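Call for participants: bedding and overnight temperature study

Conatero is seeking adults to take part in a home-based study of bedding, room temperature and self-reported sleep quality. Recruitment closes 3 October 2001 and the first recording nights are in November.

Project: Poseo
Principal investigator: Takeshi Chiba
Participant coordinator: Mererid Watkins

Purpose
The study compares sheet fabrics of different weights under ordinary household conditions. Laboratory results for these fabrics are available, but they were obtained at a fixed room temperature and with a standard mattress. Poseo will measure the same fabrics in bedrooms where heating, ventilation and bedtime are left to the occupant.

Who can apply
Applicants must be 18 or over, sleep at home at least five nights a week, and expect to stay at the same address for the length of the study. Both single sleepers and couples are eligible. In the case of couples, both people must sign the consent form, although only one will keep the diary. Shift workers, people taking prescribed sleep medication and people with a diagnosed sleep disorder cannot be included in this round. A total of 190 places are available.

What is involved
Participation lasts 8 weeks. Two temperature loggers are supplied, one for the bedside and one to be placed under the bottom sheet at hip level. Fabric sets are changed every second week according to a schedule sent by mail. Participants complete a one-page diary each morning, wash the sheets at home using the powder supplied, and record the wash cycle and drying method. Please do not use fabric softener. Electric blankets must be switched off at the wall overnight.

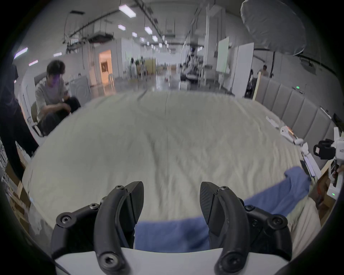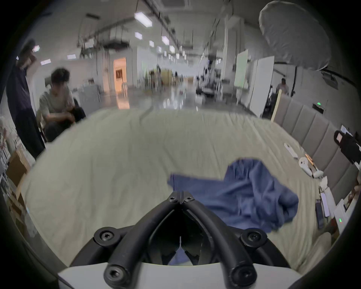
A pale sheet and blue cloth on the bed.

Payment
Participants who complete all weeks receive $310. Those who withdraw early are paid for each full fortnight completed. Loggers must be returned in the prepaid satchel before payment is made. The sheets may be kept.

Privacy
Diaries are coded by number and stored separately from names and addresses. Logger data contain no sound. Summary results will be mailed to all participants on request.

How to apply
Write to Mererid Watkins, Conatero, Grillavlow Building, Oda, giving your name, age, mattress size and a daytime telephone number. Incomplete applications will not be assessed. Applicants who are not selected may ask to be kept on the list for the second round.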